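Re: Sorting boxes for the seed swap

Rácz wrote:
> Do we mix beans and peas again? Last year I lost 30 packets.

No, please keep them apart. 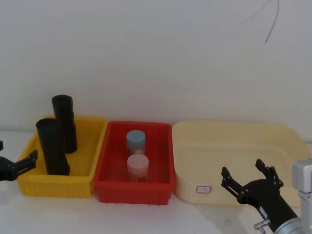
Peas go first, as Ildikó Boros asked. I would use plastic bins in a row, with a yellow one at the left end – easy to find. Each packet needs its year.

The beans can follow after lunch, roughly 65 packets.
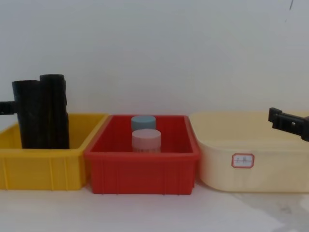

Page last changed: February, 14:50

Labels are at Drelitz, please bring a pencil.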